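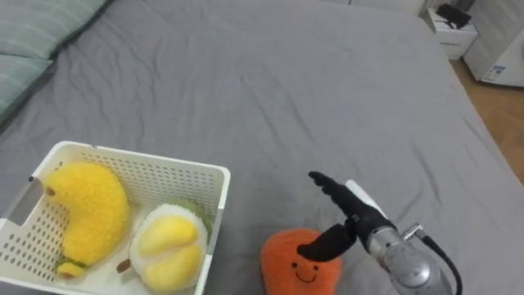 zhuoran_d wrote:
Disagree with the last page. Głowacki should be rested for the second leg, full stop. A hamstring strain in week three is the club telling you it trained her too hard in pre-season.

Ayman Chamoun wrote:
She played 265 minutes before it went. Hardly overworked. The physio's note on 21st June said grade one, and plenty of players are back in 20 days from that.

sangdam5 wrote:
Back training, yes. Starting a match on that pitch at Finik is something else – it was rock hard last time and we lost two to injury.

zhuoran_d wrote:
Exactly. And we have Thảo Lã, who did fine off the bench.

Ayman Chamoun wrote:
Fine against tired legs. She gave the ball away for their second goal.

thaofan188 wrote:
That was the keeper's throw, watch it again. Lã was facing the wrong way when it came to her.

sangdam5 wrote:
Bit of both. I'd start Lã and have Głowacki on the bench for the last half hour if we need a goal.

Ayman Chamoun wrote:
If she's fit enough for half an hour she's fit enough to start and come off. You can't get a substitute warm in five minutes when you're chasing it.

zhuoran_d wrote:
We'll have to leave it there. Anyone know if the coach from Huỳnh Road still has seats? The club page says full but it said that in December as well.

sangdam5 wrote:
Almost full this morning. Ring the office, the page is never up to date.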